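Bemeck Open Day

Last updated: Aug 22, 2019

The Bemeck Open Day is a public demonstration of household robotics held every August at the Adura building in Villanueva. It is best known for the Sink Hour, a session in which visitors watch a simulated robot gripper work in a computer-rendered kitchen and then try setting up tasks of their own. The most recent edition drew 153 visitors, the largest crowd the event has had.

History

The open day grew out of a lunchtime talk given by Silvia Mikuš, who wanted to show her neighbors what she did all day and found that a live simulator held their attention far better than slides did. Paavo Kuusisto joined her the next summer and built the first kitchen. The early version had a table, a shelf and a single cup, and it crashed twice in front of the guests, who clapped anyway. Attendance that year was 102.

The present kitchen is mostly the work of Trí Hoàng. He remade it from the counters up, and it remains the part of the program that returning visitors ask for by name.

The simulated kitchen

Most of the program takes place at the sink, a gray composite unit with a ribbed drainboard and a deep basin, set in a white marble countertop. A sink is a wonderful place to test a gripper. The walls are steep, there is little room to come in from the side, and the things people leave in one are all different shapes and sizes. A plate is wide, flat and slippery to plan for, while a strawberry is small, rounded and easy to crush - at least it would be in a real kitchen, and the simulator's contact settings can be tuned to punish a heavy grip.
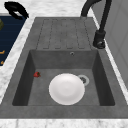
The simulated sink, with a white plate and a strawberry in the basin.

Visitors are free to ask for changes to the layout. Objects can be moved, swapped or tipped over between runs, and the presenter reads the new positions aloud so that people at the back can follow. Children tend to ask for the hardest arrangement they can think of, and some of the best sessions have come from exactly that!

The Sink Hour

The session lasts 60 minutes. Jhair Ospina has presented it for the last two editions, with the simulator shown on the big wall screen in the Stulberg room. He begins with a short explanation of how a grasp is planned, then hands the choice of target over to the audience. A pause key stops the simulation at any point, and it gets used a lot, mainly at the moment of contact.

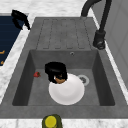
Pausing gives everyone time to look at how the fingers are placed and to argue about it, which they do with real energy. Small objects near a plate bring out the liveliest discussion. The fingers need room on both sides, and a raised rim takes some of that room away, so a target that looks simple from overhead may call for a careful choice of angle. Ospina usually takes a show of hands on the angle before he lets the run go on.

The second half belongs to the visitors. Workstations are opened along the side wall, and each person can place objects, pick a starting pose for the gripper and run the result. Layouts can be saved and taken home.

Other activities

Svyatoslav Horobets runs a talk on rendering, covering how stone, glazed dishes and metal rings are given believable surfaces. It is a favorite with art students. There is also a question table in the lobby, open all afternoon, and a shelf of older grippers that visitors may handle.

Admission

Entry is free. The Stulberg room seats 60, and places for the Sink Hour are given out at the front desk from noon.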